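Cómo grabar ejemplos de inserción en ranura con la pinza de mano

Guía de trabajo para operadores. Última revisión: 29 de junio de 2022
Responsable: Sheila Birkett

La tarea consiste en meter una caja pequeña de cartón en una bandeja con separadores, de manera que quede de pie entre dos de ellos. En la hoja de tareas de Kelus aparece como «caja en ranura». Es una tarea corta, pero exige más cuidado que las de recoger y soltar sobre la mesa, porque el margen entre separadores es pequeño y la política aprende también nuestras dudas.

Se da por hecho que el operador ya ha calibrado la pinza y sabe iniciar y cerrar una sesión en Wideto. Si no es así, conviene leer antes la guía de puesta en marcha.

Qué hace falta

La pinza de mano con su cámara, con la batería cargada.
Una bandeja de plástico con separadores paralelos.
Una caja de cartón estrecha, que entre en la ranura sin forzarla.
Una mesa clara y lisa, con espacio libre delante de la bandeja.
El cuaderno de sesión o la hoja compartida.

Revise las almohadillas de los dedos antes de empezar. El desgaste superficial no impide grabar. Si una almohadilla se mueve al presionarla con el pulgar, hay que cambiarla y repetir la calibración de apertura.

Preparar la mesa

1. Retire de la mesa lo que no pertenezca a la tarea. Los objetos que queden al fondo no estorban si están lejos del recorrido de la pinza.

2. Coloque la bandeja con la parte baja de la pared frontal hacia el operador. En los episodios impares se deja más o menos recta; en los pares se gira un poco a un lado o al otro. No marque la posición con cinta.

3. Ponga la caja donde indique la hoja de variantes. Hay dos salidas posibles: sobre la mesa o ya dentro de la bandeja, apoyada y torcida. En el segundo caso el episodio consiste en cogerla y enderezarla.

4. Compruebe la luz. Con la lámpara cenital basta. Las sombras de la bandeja sobre la mesa son normales y no se corrigen.

Grabar un episodio

5. Empiece con la pinza abierta y la bandeja a la vista entre los dos dedos. Mantenga esa postura un momento antes de moverse. El procesado usa ese tramo quieto para localizar el inicio, y cuando falta hay que cortar a mano.

6. Acérquese a la caja por encima o desde delante. Cierre sobre las caras anchas. Si la coge por los cantos estrechos, los dedos no caben luego entre los separadores.

7. Levante la caja lo justo para pasar por encima del borde.

8. Alinee la caja con la ranura antes de bajar. Es el paso que más episodios estropea. Quien corrige el ángulo cuando la caja ya ha entrado suele doblar el cartón o arrastrar la bandeja.

9. Baje hasta notar el fondo, abra despacio y retire la pinza hacia arriba y hacia atrás.

10. Termine con la pinza abierta y la bandeja otra vez a la vista. Espere un momento y pare la grabación.

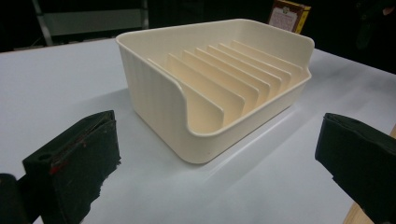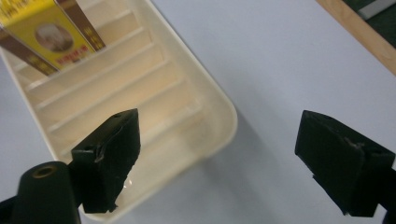
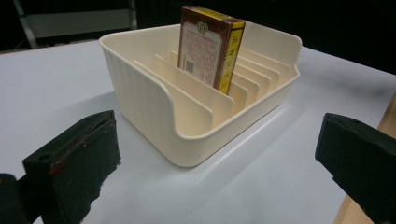
Vistas desde la pinza abierta: bandeja sin caja entre los separadores, caja inclinada dentro de la bandeja y caja de pie entre dos separadores.

Qué cuenta como episodio válido

La caja debe terminar de pie entre dos separadores contiguos. Se acepta una ligera inclinación siempre que se sostenga sola. Da igual qué ranura se use, salvo que la hoja de variantes pida una concreta.

Un intento fallido seguido de una corrección limpia también se guarda, con la etiqueta «recuperación». Nos interesan estos episodios y tenemos pocos. No hay que provocarlos a propósito: los fallos fingidos se parecen demasiado entre sí y en la primera tanda, la de diciembre, tuvimos que quitarlos casi todos.

Se descarta el episodio cuando:

la otra mano entra en el campo de la cámara;
la bandeja vuelca o se sale de la mesa;
la caja se cae y no se recupera dentro de la misma grabación;
el seguimiento se pierde y Wideto marca el tramo en rojo.

Descartar significa etiquetar, nunca borrar. El archivo se sube igual.

Ritmo y cantidad

Cada operador graba hasta 70 episodios por turno. Pasada esa cifra los movimientos se vuelven mecánicos, con la misma altura y la misma ranura una y otra vez, y el conjunto gana tamaño pero poca variedad. Cambie la caja por otra al menos una vez en el turno y anótelo.

El conjunto actual tiene 854 episodios válidos, de los cuales 105 llevan la etiqueta de recuperación. La mayoría parte de la caja sobre la mesa. Mientras no se avise de lo contrario, dé prioridad a la salida con la caja dentro de la bandeja.

Anotar y subir

Al final de cada bloque, rellene una línea en la hoja con el identificador de sesión, la variante, la caja utilizada y las incidencias. «Todo bien» no sirve como incidencia; si no hubo ninguna, deje la casilla vacía.

Suba la sesión a la carpeta Rultton. La carpeta Clegg es solo para calibraciones y las sesiones que acaban ahí no entran en el procesado nocturno.

Problemas frecuentes

La bandeja se desliza al bajar la caja. Casi siempre falta alineación. Si ocurre también con la caja bien alineada, limpie la mesa y la base de la bandeja con un paño seco.

La caja se queda pegada a un dedo al abrir. Abra más despacio y hasta el tope antes de subir. Si persiste, revise si hay algún resto de cinta levantado en la cara interior del dedo.

No se ve la ranura durante el descenso. Es habitual con la caja sujeta, porque tapa parte de la imagen. Alinee desde más arriba y no incline la muñeca para mirar por un lado, ya que ese gesto queda grabado como parte de la tarea.

El cartón se deforma. Cambie la caja cuando las esquinas pierdan rigidez y guarde la vieja en el cajón de repuestos, que se usa para la variante de objetos dañados.

Las dudas sobre etiquetas se consultan con Sheila Birkett antes de subir la sesión.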